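Hancombe 백색 무광 상판
공급: Drestside 시설용품부
품번: HC-W

제품 개요

Hancombe 상판은 연구기관, 학교 실습실, 공용 휴게 공간 및 탕비 공간에 설치하는 백색 무광 작업대 상판입니다. 음료를 다루는 자리, 세탁물과 소형 직물을 분류하는 자리, 소모품을 꺼내 놓는 자리 등 용도가 하루에도 여러 차례 바뀌는 공간을 기준으로 설계되었습니다. 상판은 단품으로 공급되며, 다리 및 하부 프레임은 별도로 주문하여야 합니다.

본 페이지의 내용은 2019년 1월 개정판 사양서를 따릅니다. 이전 사양서를 보유하고 계신 기관은 표면 관리 항목이 변경되었으므로 반드시 본 개정판을 확인하여 주시기 바랍니다. 치수와 고정 방식은 종전과 같습니다.

표면은 광택을 낮추어 조명 반사를 줄였습니다. 백색 용기나 백색 소모품을 놓을 경우 물체와 바탕의 색이 비슷하므로, 식별이 필요한 작업에서는 색상이 있는 받침을 함께 사용하는 방안을 검토하시기 바랍니다. 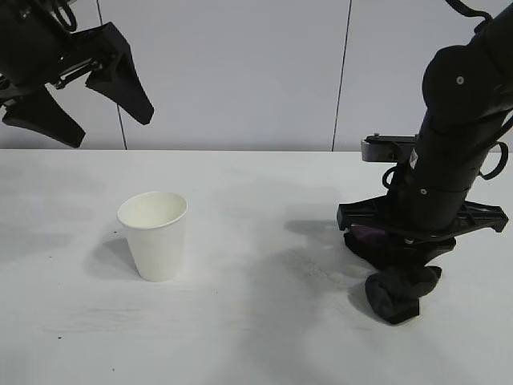
무광 백색 상판과 무지 종이컵

주요 사양

폭: 1641 mm
깊이: 684 mm
색상: 백색 단일
마감: 무광
모서리: 직선형
고정 방식: 하부 프레임 나사 체결
보증 기간: 납품일로부터 2년
1회 주문 수량: 최대 9장

폭과 깊이는 주문 제작으로 변경할 수 없습니다. 벽면에 붙여 설치하는 경우 뒤쪽 모서리와 벽 사이의 틈은 설치 기관에서 별도로 마감하여야 하며, 마감재는 공급 범위에 포함되지 않습니다. 배선용 구멍이 필요한 기관은 주문서의 가공 요청란에 위치를 기재하여 주십시오. 납품 후의 현장 타공은 보증 대상에서 제외됩니다.

음료 취급 구역에서의 사용

상판은 종이컵 등 일회용 용기를 두고 사용하는 데 적합합니다. 다만 빈 종이컵이나 내용물이 적은 종이컵은 무게가 가벼워 소매나 문서 끝에 닿기만 하여도 넘어질 수 있습니다. 컵을 두는 자리는 상판 앞쪽 모서리에서 안쪽으로 충분히 들여 정하고, 전원 장치와 서류는 같은 자리에 두지 않도록 안내하여 주십시오.

액체가 엎질러진 경우의 처리 순서는 다음과 같습니다.

넘어진 용기를 먼저 치웁니다. 용기 안에 내용물이 남아 있을 수 있으므로 입구를 위로 하여 들어 올립니다.

마른 천을 액체의 바깥쪽에 대고 가운데로 모으듯이 닦습니다. 안쪽에서 바깥쪽으로 밀면 젖은 면적이 넓어집니다.

물에 적셔 짠 천으로 같은 자리를 다시 닦고, 마른 천으로 물기를 제거합니다. 당분이나 유분이 있는 음료는 이 과정을 되풀이하여야 합니다.

색이 옅은 음료는 백색 표면에서 경계가 잘 보이지 않습니다. 위에서 내려다볼 때 확인되지 않더라도 옆에서 비스듬히 살피면 남은 막을 찾을 수 있습니다. 커피와 홍차는 오래 방치할 경우 옅은 착색이 남을 수 있으므로 발견 즉시 처리하시기 바랍니다.
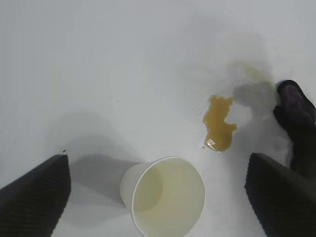

직물 및 의류 분류 구역에서의 사용

Hancombe 상판은 장갑, 양말, 수건 등 소형 직물을 펼치고 개는 작업대로도 사용됩니다. 무광 표면은 니트류의 올이 걸리지 않도록 고르게 마감되어 있으며, 짙은 색 직물의 보풀이나 실밥이 백색 바탕에서 쉽게 드러납니다. 음료 구역으로 쓰던 상판을 직물용으로 전환할 때에는 표면을 완전히 건조시킨 뒤 작업을 시작하여야 합니다.

염색 직물은 젖은 상태로 상판 위에 쌓아 두지 마십시오. 검은색과 보라색 계열은 초기 세탁에서 물이 빠지는 경우가 있어, 장시간 접촉하면 이염이 발생할 수 있습니다. 이염 자국이 생긴 경우에는 중성세제를 희슥한 물로 닦아내고, 연마제가 든 세정제나 금속 수세미는 사용하지 마십시오. 연마된 부분은 주변과 광택이 달라지며 원상으로 복구되지 않습니다.

직물이 서로 말리거나 끼어 있을 때에는 한쪽을 손으로 누른 채 다른 쪽을 천천히 당겨 분리합니다. 니트를 급하게 당기면 조직이 늘어날 수 있습니다. 분리한 직물은 색상별로 나누어 두고, 개는 작업은 주름을 편 다음에 진행합니다.
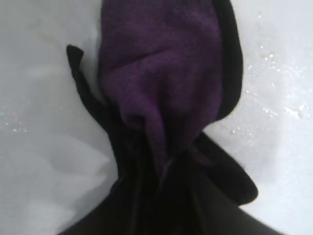 Mingxuan Wei: 직물실에서 12월부터 사용하고 있습니다. 검은 양말에서 떨어진 보풀이 잘 보여 청소할 곳을 찾기가 수월해졌습니다. 다만 정전기가 생기는 건조한 날에는 마른 천만으로는 보풀이 잘 모이지 않아 물을 약간 적신 천을 쓰고 있습니다. 이렇게 사용하여도 표면에 문제가 없는지 확인 부탁드립니다.

Drestside 시설용품부 답변: 문의해 주셔서 감사합니다. 물에 적셔 짠 천은 매일 사용하셔도 무방합니다. 닦은 후 마른 천으로 한 번 더 마무리하여 주시고, 정전기 방지용 분무제는 표면에 막을 남길 수 있으므로 직접 뿌리지 않으시기를 권합니다.

일상 관리

업무 종료 후 물에 적셔 짠 천으로 전체를 닦습니다. 무광 표면에는 손자국과 회색 문지름 자국이 점차 쌓이며, 물로 지워지지 않는 자국은 희석한 중성세제로 제거합니다. 표백제 원액, 아세톤, 시너는 사용할 수 없습니다. 뜨거운 주전자와 다리미는 받침 없이 올려놓지 마십시오.

별매품

Makris 하부 프레임: 높이 조절형과 고정형이 있으며, 상판과 동시에 주문할 경우 함께 배송됩니다.
Flunine 관리용 천: 마른 닦기와 젖은 닦기에 모두 사용할 수 있습니다. 섬유유연제를 넣어 세탁하면 흡수력이 떨어집니다.

주문 및 납품

주문은 기관 명의의 주문서로만 접수합니다. 주문서에는 설치 장소의 출입구 폭과 승강기 사용 가능 여부를 기재하여 주십시오. 상판은 분할되지 않으므로 계단 운반이 필요한 건물은 사전 협의 대상입니다. 수령 시 포장을 개봉하여 모서리 파손 여부를 확인하고, 이상이 있는 경우 설치 전에 통지하여야 교환이 가능합니다.

제품 사양 문의: Dalibor Paulík
납품 및 교환 문의: Haoran Han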